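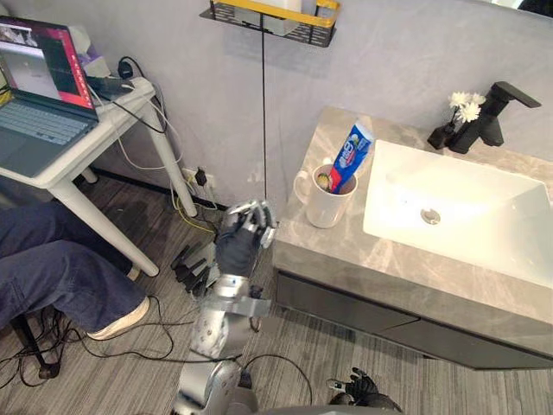

The most expensive thing in the room is the robot. The second most expensive, according to the person who pays the bills at Stollard, is everybody's belief that the robot was the expensive part.

She has run purchasing there for long enough to have watched two rounds of equipment come through the door, and she agreed to talk about the second on the condition that I use her job title and leave her name off. "The vendors read these things," she said. "I'm in the middle of a renewal."

Stollard is trying to get a humanoid to do the small household jobs that people do half asleep: put the mug back, straighten the towel, shut the door. The body comes from Roder, the hands from Phetsri. The bathroom was built on the second floor of a rented unit in Dullwood, and it went through her inbox as a purchase order like everything else.

"The engineers sent me a request that said 'bathroom,'" she said. "One line. Quantity, one. I wrote back and asked which bathroom, and they said a normal one. So I priced a normal one, and then I found out that a normal one has a countertop and a sink and a towel bar, and that each of those is a separate conversation with a separate supplier who wants to know when we'll be home."

I asked whether the sink works.

"It works as a sink you can look at. Water was a different quote."

She keeps two spreadsheets. The first is the one she showed the board, and it has a robot in it. The second has everything the robot has needed since, and it has its own tabs. When I asked to see the second one she turned the laptop about a quarter of the way toward me, which I took as a compromise.

The line she likes to bring up is called "soft goods." It covers gloves, sleeves, towels, and anything else that can be folded. She had put down $600 for the year.

"I thought I was being generous. I pictured a few pairs of gloves. I did not picture a meeting about towels." The meeting about towels lasted most of a morning in September. Thick ones behave differently from thin ones, old ones behave differently from new ones, and the team wanted a range. She asked them to bring some from home. Two people did, and one of them wanted hers back.
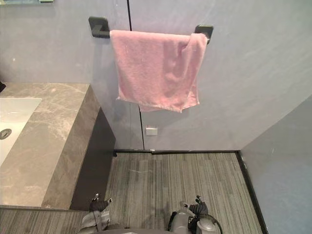
The towel bar at Dullwood, with the hands below it.

The soft goods line closed the year at $3,258. I said that seemed like a lot of gloves. She said it was a lot of gloves, plus sleeves, plus the shipping on both, plus a rush fee from a week when everyone had assumed somebody else was ordering.

What annoyed her more than the total was where it landed. Anything over $3,000 on a single line goes upstairs for a signature, so she had to walk a stack of receipts for hand coverings into a room where the previous item had been the lease.

"They asked me if the robot was cold," she said.

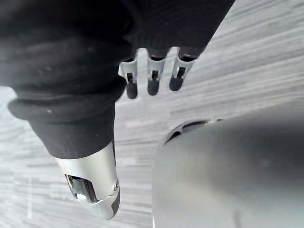 What she would ask for next time

Her advice to anyone about to buy one of these is to start with the parts that wear and work backward to the machine. Ask the vendor what gets replaced, how often, and who is allowed to replace it. Get the answer in writing. If the salesperson says "it depends," ask what it depended on at the last place.

She also wants the price of a spare hand on the same page as the price of the robot. Phetsri sent hers in a separate document, three weeks after the order was signed, with a cheerful note. "I've seen nicer ransom letters," she said. The company does ship quickly, she added, and she would like that in the article too, given the renewal.

Then there are cables. Her view is that nobody in engineering has ever bought the right length of anything. They buy long and loop it. She has asked for a cable plan twice and been given, both times, a bag of ties. She now pads the electrical line and doesn't tell them by how much.

Support contracts she treats like a hotel minibar. Roder offered three levels. She took the middle one and then spent a month learning which questions counted as a call. A question about the shoulder was covered. A question about the hand was not, the hand being Phetsri's. A question about the wrist got both companies on the line at once, each very polite about the other.

I asked what she would cut. She thought about it for longer than she had thought about anything else.

"The demo day," she said. "We paid for sandwiches for people who were already going to sell us something."

And what would she spend more on? Hours. A person's time in that room is the number everybody leaves out, because it sits in payroll where the equipment budget can't see it. Someone resets the mug. Someone hangs the towel again. She once sat in for an afternoon to see what she was paying for, and rehung it herself until she lost track.
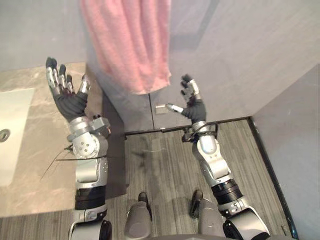
Hoi-yan Hsieh

Next year's draft was open when I left. The team has asked for a door, and she has asked them which door. There's a column for the handle, another for the latch, and a third one with no heading yet where she has already put in some money.

She wouldn't say how much. She did say soft goods had been raised, and that she'd set it just under the signature limit.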